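Save Your Fruit Nets! (And the Boxes, and the Lids)

The packaging shelf is back, and I could not be happier about it. Those of you who came to the Cledstead craft room in January will remember that we ran out of nearly everything halfway through the evening and ended up making very small flowers out of bread bags. They were lovely flowers, but we can do better, and this time we have until the end of the month to fill the shelf up.

So this is my May 2018 plea. Before you take the recycling out, please have a look through it with me in mind.

Top of my list are foam fruit nets, the stretchy sleeves that come around pears and mangoes and those big Asian apples. I am completely in love with these things. Pull one lengthwise and it turns into a rope. Push it together and it puffs up into a ruffle. Snip it down one side and it opens out into a sheet of little diamonds that you can dab in paint and print with, and the print looks like fish scales, or a honeycomb, or a garden fence, depending on who you ask. The white ones are the easiest to come by, but if you find red or green, oh please hang on to them! A red one twisted tight and coiled around on itself makes the best rose I have ever seen come out of a grocery bag. The green ones get cut into fringe for grass and stems.

Ching-wen Hung taught me the rose. She does it in one go, without glue, tucking the last end up underneath with her thumb, and I have made her show me so many times that she now starts before I've asked. Mine still come undone if you look at them hard. She has promised to do it slowly for everybody at the next session, and I'm going to sit right at the front.

Next, snack wrappers. Shiny ones, striped ones, anything with a bit of glitter to it. Open them along the back seam if you can, instead of ripping across the middle, as a big flat piece goes so much further. Wipe out the crumbs with a damp cloth and let them dry flat. Keep the zigzag ends on! We use those for crowns and for the edges of fish fins, and they save a lot of fiddly cutting. Jasia (our lantern, for anyone new, the big hanging one by the window, named by the children two summers ago) is going to get a whole new skin of wrappers this year, and I have done the sums and she needs 700 pieces. They only have to be the size of a playing card, so one good wrapper goes quite a way.

Clear plastic is welcome too. Domed lids make snow globes, terrariums and eyes for monsters. The rectangular tubs are perfect for sorting beads, and the flat bits can be drawn on with permanent marker and hung up in the light. Rinse them, please, and peel off the sticky labels if they come away without a fight. If they won't, bring them anyway and we'll soak them.

Small cardboard boxes, any kind, with or without the flaps. Don't flatten them. I know it's a habit, and I do it too, but a box that has been folded flat never stands up quite as nicely again, and we need sturdy ones for the Skorkura street. Skorkura is the town we are building along the back shelf, and so far it has 9 houses, a bakery and a swimming pool with no water in it. It badly needs a library and a bus station. Paper cups turn into its chimneys and towers, so send those along as well, clean and dry.

Crinkly bags we can always use, mostly for stuffing and for waves. Things I can't take this time: glass, anything that held raw meat, anything greasy, and polystyrene trays that have started to crumble (we were finding the little white beads for weeks).

When you bring things in, tip everything out on the table first and have a good look at it before you start putting it into the bins. I mean this as an instruction, but it's also my favorite part. It's amazing what you see when a heap of wrapping is spread out on a soft blanket, all the pinks and oranges and that one bright green next to each other, and half of my best ideas have come from something landing beside something else. The children are far better at this than I am. One of them saw a caterpillar in a fruit net before I'd even put my bag down.

Drop-off is at the side door on Shabalala Lane, in the two blue bins under the coat hooks. If the bins are full, leave your bag beside them with the top tied. And if you have a net in a color I haven't mentioned, I would love to hear about it. I have been told that yellow ones exist. I have yet to meet one, and I'm keeping a jar ready.
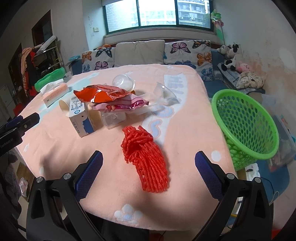
Scissors, by the way, are the one thing we're short of that doesn't come out of a recycling bin. If you have a spare pair at home, small and fairly sharp, write your name on a bit of tape around the handle and bring them along, and you'll get them back at the end of the evening.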